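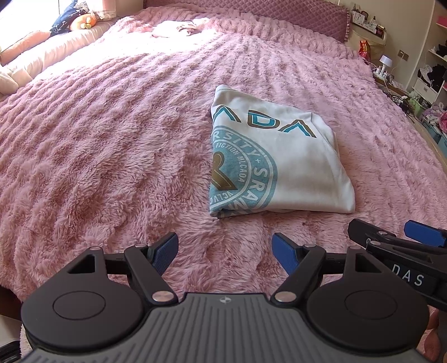

The gallery covers the laundry and the bedroom at the house on Naylor Street in Mundedik, from the day the sheets came off to the day the last drawer was closed. Most of the work was done on the big bed, on top of the pink blanket. The light in that room comes in strong during the morning and the long pile of the blanket goes nearly white where the sun lands on it.

There are 57 pictures in the full set, split over 2 albums. The notes for them are on this page, grouped by part of the job, with the album and page at the head of each group. Titles match the ones in the albums. Captions are by Hannelore Haslinger, who lives in the house and did the sorting.

## The bed

*Album 1, opening pages*

**Pink blanket, morning.** The blanket is a shaggy plush one and it never lies flat. Brush it with a hand and the fibers stay pushed over in waves until someone brushes them back.

**White top, folded.** Teal and brown lettering, with a round teal emblem under it. Tops with a big print get folded with the print on the outside so they can be told apart in the drawer.

**Bare mattress.** Sheets off, protector off. The mattress gets turned head to foot in January and left to air for a morning with the window open.

**Pillows on the chair.** Four pillows, two firm and two soft. The soft ones go on the window side.

**Fitted sheet, first corner.** Start at the far corner by the wall. It's the hard one to reach once the others are on.

**Blanket back on.** Last thing before the folding starts, so there is a soft surface to work on and nothing gets marked.

## Sorting

*Album 1, pages after the bed*

**The hamper.** Wicker, with a cloth liner that goes into the machine with the last load.

**Whites.** T-shirts, undershirts, pillowcases, dish towels. Anything white with a printed design goes in this pile too, turned inside out.

**Darks.** Jeans and the heavy work pants. Pockets checked. This time there were a receipt, a hair tie and a dry cleaning ticket, number 2839.

**The ticket.** It was for a coat that was picked up a long time ago. It's been thrown out now.

**Small things.** Socks, washcloths, handkerchiefs. They go in a mesh bag, zipped. Before the mesh bag there was always a sock left behind in the drum.

**Wool.** Three sweaters and a scarf. These are washed in the sink and aren't part of the machine loads.

**Stains, set aside.** A tablecloth with gravy on it and a shirt with grass on both elbows. Both soaked overnight in the tub with Dalto powder. The gravy came out. The grass came out of one elbow.

## Washing

*Album 1, last pages*

**Dalto, the big box.** The scoop that comes in it is larger than a load needs. I fill it to the first line for a regular load and to the second for towels.

**The machine, door open.** The door stays open between loads so the seal can dry. The rug in front has to be moved each time or the door catches on it.

**Lint.** One load of towels, one screen of lint. The new bath towels shed for the first several washes.

**Sink full of wool.** Cool water and no wringing. Press the water out against the side, then roll the sweater in a towel and kneel on it.

**Sweaters flat.** Laid out on the Cirna rack in the hallway. It has mesh shelves that stack, and a sweater takes two days on it in winter. Turn it over on the second morning.

**Cirna rack, folded up.** It hangs on the hook behind the hallway door. The middle shelf has been restitched along one side with fishing line and has held fine.

**The outside line.** Used for sheets when the weather allows. In January it mostly doesn't, and the sheets go over the stair rail.

**Sheets on the stairs.** They have to be moved once they start to dry or they pick up a crease from the rail.

## Folding

*Album 2, opening pages*

This is the longest part of the set. The method is the same one used in the house for years and there's nothing special about it. The bed is the right height to fold on without bending, more or less, and there is enough room to leave the piles out until everything is finished.

**T-shirt, step one.** Face down, sleeves out, smoothed from the collar toward the hem. On a shaggy blanket it helps to hold the collar with one hand while smoothing.

**T-shirt, step two.** One side in to the middle, sleeve folded back over it.

**T-shirt, step three.** The other side the same way. The two edges should meet or overlap a little.

**T-shirt, step four.** Hem up to the collar, then in half again if it's going in the narrow drawer. For the shelf, leave it at one fold.

**Sweatshirt.** Same as a T-shirt but the sleeves lie straight down the back. A thick one won't hold a sharp edge, so it goes at the bottom of the pile where the weight keeps it closed.

**Hooded sweatshirt.** Hood folded down first. The cord is tied in a loose bow or it ends up wrapped around the next thing in the drawer.

**Corners.** The lower corners of a folded top like to curl up. Press them down with a flat hand. If they come back up, leave them.

**Pants.** In half along the zipper, then in thirds from the cuff.

**Pillowcases.** In thirds the long way, then in half and in half again. Each pair is kept with its own sheets.

**Fitted sheet, folded.** Corners tucked into each other, two and two and then all four. It comes out lumpy on one side. The lumpy side faces the back of the closet.

**Flat sheet.** Easier with two people. With one person, use the full width of the bed and walk around it.

**Towels.** Bath towels in thirds, hand towels in half. They are stacked with the fold facing out.

**Socks, paired.** Laid one on the other and folded over once. We don't ball them up, which stretches the cuff.

**Socks, unpaired.** These wait in a shoebox until the next wash. Twice a year whatever is left becomes dust cloths.

**Handkerchiefs.** Ironed, in a stack. My father's are the ones with the blue border.

**Piles on the bed.** Tops on one side, pants in the middle, linens by the footboard. Small white things are put down wherever there is space and collected at the end.

## Drawers and closet

*Album 2, last pages*

**Top drawer, emptied.** The paper lining was replaced. The old one had been in since the dresser was bought and the rose pattern had faded everywhere except under the handkerchief box.

**Top drawer, filled.** Socks to the left, underwear to the right, handkerchief box in the back corner.

**Second drawer.** T-shirts standing on edge in rows. White ones at the front.

**Second drawer, school and college shirts.** These have a row of their own. Some don't fit anyone now and are kept for painting or for sleeping in.

**Third drawer.** Sweatshirts, laid flat. The drawer sticks on the right side in damp weather. A candle stub rubbed along the runner helps for a few months.

**Closet shelf.** Sheets in sets, with the spare blanket behind them. The labels on the shelf edge say which bed the set belongs to.

**Hangers.** All facing the same way. The wire ones went back to the dry cleaner.

**Bag for the thrift store.** Two pairs of pants, a robe and a set of curtains from the old apartment. Everything in the bag was washed first.

**Mending.** One hem, one button, one pocket. They're on the sewing table with the thread already chosen. The pocket is a bigger job than it seemed.

**Dresser, closed.** The lamp and the clock are back on top. The tray for keys has moved to the hall.

## Notes on the albums

Both albums are kept in the front room and can be looked at by anyone who visits. The pages are loose-leaf, so please keep them in order.

A few titles have been changed since the first version of this page. "Blanket, early" is now "Pink blanket, morning," and the two pictures formerly called "Sweater" are now filed as "Sweaters flat."

Not every picture has a caption. The ones without are second views of something already listed, and they follow the captioned picture on the same page.

The kitchen linens were done separately and will have their own page once the shelf above the stove is finished.

H. Haslinger, Mundedik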